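싱크대 하부 배수관 및 PVC 이음관 접착 작업 메모

작업 전 급수 밸브를 잠그고 트랩 아래에 대야를 둔다. 트랩에 남은 물은 너트를 반 바퀴만 풀어 천천히 뺀다. 완전히 풀면 물이 한꺼번에 쏟아진다.

## 절단과 면 처리

- 관은 축에 직각으로 자른다. 비스듬히 자르면 소켓 안쪽에서 삽입 깊이가 한쪽만 부족해진다.
- 둘레에 종이를 감아 끝을 맞추고 그 선을 따라 표시하면 직각이 쉽게 나온다.
- 안쪽 거스러미는 칼로 긁어낸다. 머리카락과 음식물 찌꺼기가 여기에 걸린다.
- 바깥 모서리는 줄로 가볍게 모따기한다. 모따기가 없으면 삽입할 때 접착제가 안쪽으로 밀려 들어간다.

## 가조립

접착제를 바르기 전에 전체를 한 번 끼워 본다. 엘보의 방향은 이 단계에서 정하고, 관과 이음관에 걸치도록 유성펜으로 선을 긋는다. 접착할 때는 이 선만 보고 맞춘다. 가조립 상태에서는 관이 소켓 끝까지 들어가지 않는 경우가 많으므로, 길이는 소켓 깊이를 자로 재서 따로 계산한다.
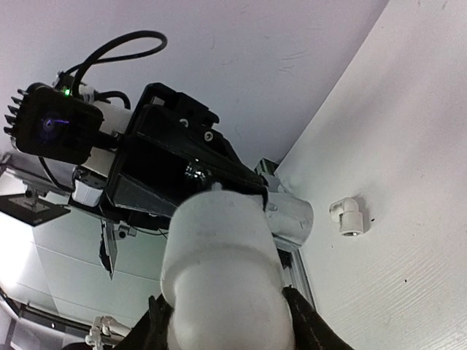
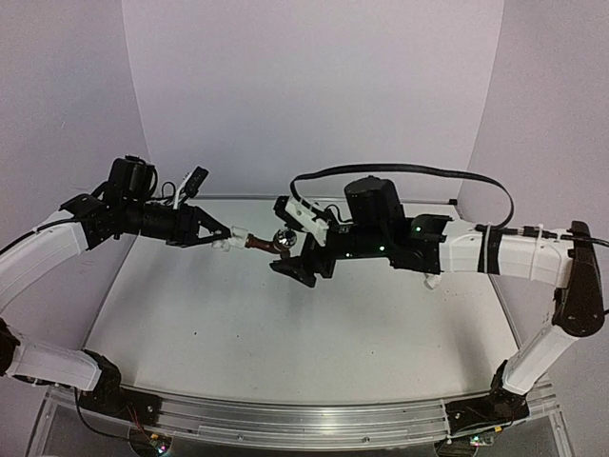
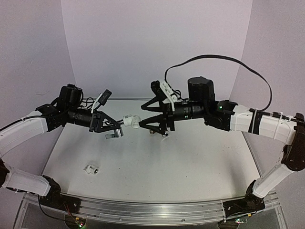

## 접착

1. 관 바깥면과 소켓 안쪽 면을 마른 천으로 닦는다. 기름기가 있으면 전용 세정제를 쓴다.
2. 접착제는 양쪽에 얇게 바른다. 소켓 쪽은 특히 얇게.
3. 표시선에서 조금 돌린 위치로 넣고, 밀면서 선까지 돌려 맞춘다.
4. 그대로 누르고 있는다. 바로 손을 떼면 관이 밀려 나온다. 유지 시간은 접착제 용기의 표시를 따르고, 겨울에는 더 길게 잡는다.
5. 밖으로 나온 접착제는 굳기 전에 닦는다.

용제 냄새가 강하므로 창문을 열고, 가스레인지 등 화기는 끈다. 뚜껑은 바를 때만 연다. 점도가 올라간 접착제는 희석하지 말고 버린다.

## 나사식 이음

테이프는 수나사 끝에서 보았을 때 시계 방향으로 감는다. 첫 산 하나는 비워 둔다. 플라스틱 나사는 손으로 조인 뒤 공구로 조금만 더 돌린다. 과하게 조이면 암나사 쪽에 금이 가고, 누수는 며칠 뒤에야 나타나기도 한다. 고무 패킹이 들어가는 너트에는 테이프를 감지 않는다. 패킹의 경사면은 너트 반대쪽, 즉 소켓을 향하게 넣는다.

## 누수 확인

접착부가 완전히 굳은 다음 싱크볼에 물을 가득 받아 한 번에 내린다. 수도꼭지를 약하게 틀어 놓는 방식으로는 유량이 적어 새는 곳을 놓친다. 이음부마다 마른 휴지를 대고 젖는지 본다. 온수로도 한 번 반복한다.

## 부속 보관

남은 이음관은 구경별로 봉투에 나누고 겉에 호칭경을 적는다. 색이 같아도 배수용과 급수용은 두께가 다르니 섞지 않는다. 직사광선이 드는 베란다에 오래 둔 것은 변색 여부를 확인하고, 누렇게 변하고 표면이 가루처럼 묻어나면 쓰지 않는다. 우리 집 공구함에는 Faltus 칸막이 상자 17번 칸에 엘보, 그 옆 칸에 소켓을 넣어 둔다.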